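**Gripper catches the divider on insert, then the arm keeps pushing**

**slotwise**
Running the shelf organizer task in Trotura. The arm takes an object off the tabletop and puts it in one of the upright compartments. It worked fine until Sunday, when I moved to the new Drarov controller. Now, on some inserts, the fingers touch the front edge of a divider and the arm doesn't stop. The commanded position keeps moving toward the back panel, the contact force climbs past 200 N, and then the object pops out of the fingers at a silly speed.

I ran 500 episodes overnight and 55 ended this way. Contact limit is set in the config. Log says it loaded. No abort is ever raised.

Nothing else in the layout changed. Tissue box, hourglass and plant are all in a row in front of the organizer.

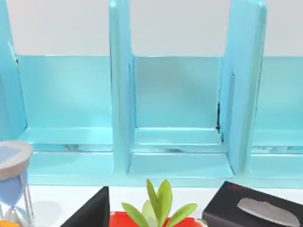

**lunde_user**
Lunde had the same fault after the controller update. Check which link your contact limit is attached to. Ours was on the wrist, and the new controller reports finger contacts separately, so the limit never saw them.

**slotwise**
It's on the wrist, yes. But the old controller had it on the wrist too and aborted every time.

**lunde_user**
Right, because the old one added the finger forces into the wrist reading. The new one doesn't.

**pk_offset**
I don't agree that's the main problem. Why is it hitting the divider at all? Those dividers have rounded front edges, so if you come in slightly off center the fingers can slide along the curve before they jam. I'd fix the approach first. Back off, line up with the slot, then go straight in.

**lunde_user**
Fix both, but the limit comes first. A bad approach costs you an episode. A limit that never fires costs you a gripper if this policy ever goes on the real arm.

**pk_offset**
It's sim. He can break as many grippers as he likes.

**slotwise**
It goes on the Jundholm arm in May, so I do care about the limit.

Moved it to both finger links and reran the bad seeds. All 55 abort now, most of them within a few steps of first contact. Episode 1,411 was the worst one in the old logs and it stops cleanly too.

**pk_offset**
Fine, but they still fail. You've gone from a violent failure to a polite one.

**slotwise**
Agreed. Trying your approach change tonight — only on the middle compartment to start with.

**lunde_user**
Also make the loader throw an error if a limit is attached to a link that has no contact sensor. Ours only printed a warning and we all scrolled past it.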